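Culuris Evening Course: Small Appliances for People Who Own Them
Handout 4: The Microwave, Door First
Room 34, Botley Annex. Revised 8th August.

Bring this sheet and your answers to Handout 3. The toaster reports were mostly legible, and thank you for the drawings.

Tonight covers the door, the cavity and the turntable. Cooking comes later, for those who are still with us in March.

The countertop oven, door open and door shut:
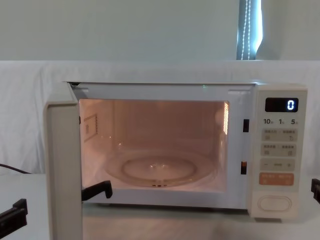
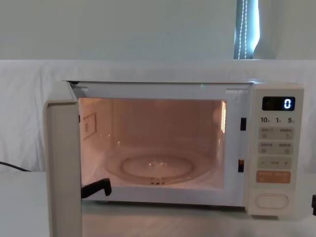
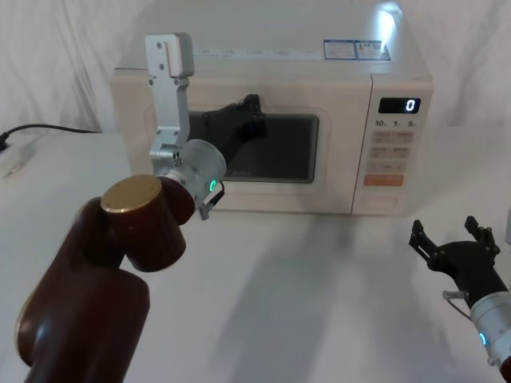
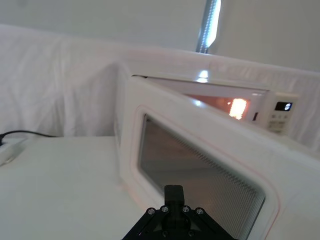
1. The door
It does two jobs: it lets the soup in and keeps the microwaves from getting out. Latch hooks go into slots beside the opening, and switches behind the slots tell the oven it may run. Slamming wears the hooks. So does hanging a wet dish towel on an open door, a habit Cortés (course reader, p. 34) discusses at greater length than you would think possible.

The mesh in the window has holes big enough for light and far too small for the waves. Do not poke it. A damaged mesh or a bent hinge means the oven is retired, however well it still does popcorn.

2. The turntable
Food heats unevenly, so we spin it. Lift the glass plate out before washing it and let it cool first. Wipe the roller support too. Most of you have never met yours.

3. The cavity
Damp cloth, dish soap, no scouring pads. The small cover on the inside wall is usually mica and guards the opening where the waves come in. It is not packaging. Leave it on.

4. The display
A lone zero means the oven is waiting for you. It can wait all evening.

Homework
Read Lestix workbook, section 2. Then heat 400 ml of water in a microwave-safe mug for one minute, stir, and record the temperature before and after. Estimates made by finger will be returned unmarked.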